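# Perguntas frequentes: recolha de demonstrações, posto Omer

**O que conta como um episódio?**
Uma tarefa completa, do sinal de início até os dois braços voltarem à posição de repouso. Se parar a meio, marque como incompleto e não apague.

**Quantos episódios são precisos por tarefa?**
1000 válidos. A tarefa das caixas e dos panos vai em 1658. No conjunto Brostmont há 3673, somando todas as tarefas.

**Posso mudar a posição dos objetos?**
Sim, e deve fazê-lo a cada 8 episódios. Mude a distância entre as caixas e a orientação dos panos. Os objetos têm de ficar sobre o tampo, ao alcance de pelo menos um braço.
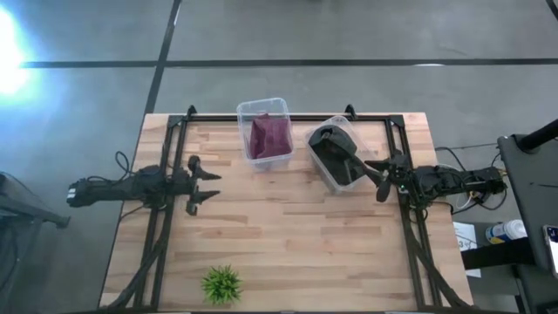

*Posto Omer, tarefa das caixas: pinça direita fechada, pinça esquerda aberta.*

**Os dois braços têm de trabalhar sempre?**
Não. Um braço pode ficar parado com a pinça aberta. Esses dados também servem, desde que o braço parado não tape a câmara superior.

**E se a caixa se inclinar ou for arrastada?**
Continue. Só é falha se a caixa cair da mesa ou se o pano ficar fora dela no fim. Use a etiqueta `caixa_movida`.

**A planta é para retirar?**
Não, faz parte das variações de fundo. Pode mudá-la de sítio entre séries.

**Quem revê as etiquetas?**
Lai-ching Yeh, em Plutville. As correções de abril já estão no servidor.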